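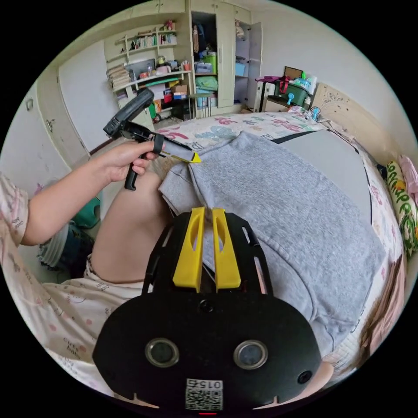

Folding a gray fleece on the bed with a pair of Tapsell hand-held grippers.

Home / Equipment / Data collection / Tapsell Hand-Held Gripper (pair)

Tapsell Hand-Held Gripper, set of 2
Item no. 2095
Status: available for loan and for sale
Page revised April 28, 2023

The Tapsell is a gripper you carry around yourself. You squeeze the trigger, the yellow fingers close, and a policy learns later from what you did. We built it because we wanted robots that can fold laundry and none of our robots could fold laundry, so there was very little point in asking them to demonstrate.

It ships as a pair because cloth is a two-handed problem. You can pick up a sock with one gripper. A fleece will make you regret it.

What it was made for

The Tapsell came out of the Etolance study, in which we asked how much a folding policy gains from being trained in real bedrooms as opposed to on the lab table. The lab table is flat, white and well lit. Beds are soft, have printed sheets on them, and slope toward whoever sat down last.

Seija Väisänen ran the collection and Jelle Van Leeuwen did the training. The short version of the result: a policy trained on home demonstrations folded on the lab table about as well as one trained there, while the table policy, shown a bed, mostly patted it. Mixing the sets helped, though less than Jelle had promised at lunch.

The held-out test was 127 folds, on garments and beds missing from the training data. Most failures came at the first grasp. If the fingers took one layer of fabric where they needed both, the rest of the fold was carried out with great confidence on a garment that was no longer there. We have kept those recordings. They are popular.

The method, for people who want to copy it

Start with the garment spread out and let it settle. Take the edge with both grippers, lift, carry, lay down, release. Hold still for a moment before you open the fingers, which gives the segmentation script something to hang on to. Do not smooth the cloth with your elbow. It works beautifully and the robot has no elbow.

We also asked people to leave the room as they found it. An early round in March had everyone tidying up first, and the policies trained on it took every pillow as a personal insult.

Bad folds go in too, so long as the person corrected them with the grippers. Recoveries turned out to be the most useful part of the set, and Seija would like it noted that she said so before the training runs did.

What you get

2 hand-held grippers with pistol grip and trigger
Yellow fingers, fitted
Printed marker labels, fitted
Carrying case, gray, ugly
Access to the Munent alignment scripts

The scripts match up the left and right recordings and throw out segments where tracking was lost. They are strict. If you get a notice saying a whole session was dropped, check that your sleeve was not hanging over the plate.

Known limits

Thin, slippery fabric gets away from the fingers more often than we like. Fitted sheets are outside the scope of this product and possibly of the field.

The trigger spring is stiff for small hands. Polville makes a softer one that fits, and we will swap it before shipping if you put it in the order notes.

Long sessions are tiring — the wrist goes first, then the mood. We stopped people for a break well before they asked for one, and the folds after the break were better.

Loans

Research groups can borrow a pair for the length of one study. Send a paragraph on what you plan to fold and who will be folding it. Please return the case as well; we know what it looks like, but we only have so many.

Questions about the hardware go to Seija, questions about training to Jelle. Requests for the patting video can go to either.

Related items: spare fingers, soft trigger spring (Polville), replacement marker labels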